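Shafiq Bandara
I've now read the Petham hotel's new "heritage" page three times and I have questions. Thread, sorry.

Claim one: the building dates from 1902. Fine. There's a date over the door. But a date over a door tells you when somebody put a date over a door. The Fodstead town directory doesn't list a hotel on that street until well after.

Claim two: the upstairs washrooms are "original." Original to what? The page doesn't say. I asked at the desk and was told "the original period." Great, thanks.
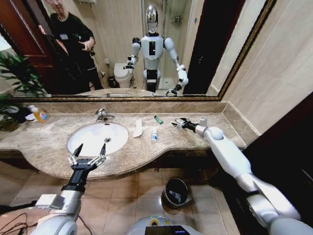

Marble gets a pass on this stuff because it looks old the day it's installed. My aunt's bank had marble everywhere and that place was built when I was in middle school.

Claim three is my favorite. A famous opera singer supposedly stayed 4 nights and refused to leave her room. Which singer? Which year? Every old hotel I've ever slept in has a singer who wouldn't leave her room.

Sajib Haque messaged me to say his grandfather delivered laundry there and always told the singer story. I believe that he told it. I'd like to know who told him.

Then there's the guest book. The page says it holds 3239 signatures. Very exact! So somebody sat down and went through it, and yet it can't be viewed, there are no scans, and the woman I spoke to in November had never seen it. 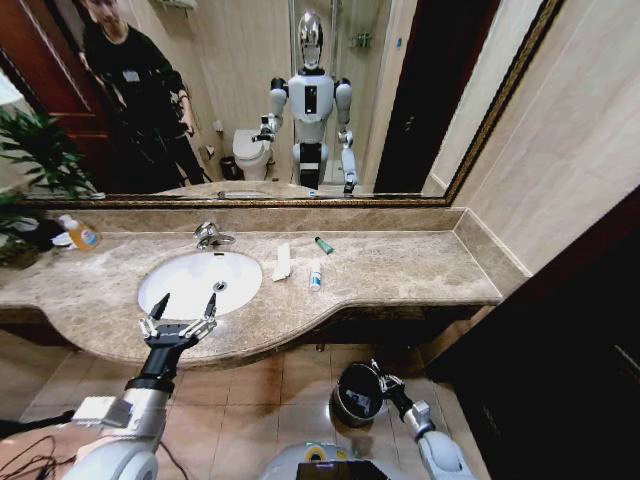

The Waltetti guidebook repeats all of this word for word, by the way, and the hotel page now cites Waltetti as its source. Round and round we go.

I did try the county records office. They have one folder. It holds a drainage complaint and a letter from a man named Fakir, who wanted the sign moved because it blocked his shop window. No singer.

I like the place, for what it's worth. Good breakfast, quiet street. I'd pay the same rate if the page said "old building, we're not sure how old."

If anyone has a dated photo of the front from before the door was changed, please send it. A postcard would do. A story from your uncle would not.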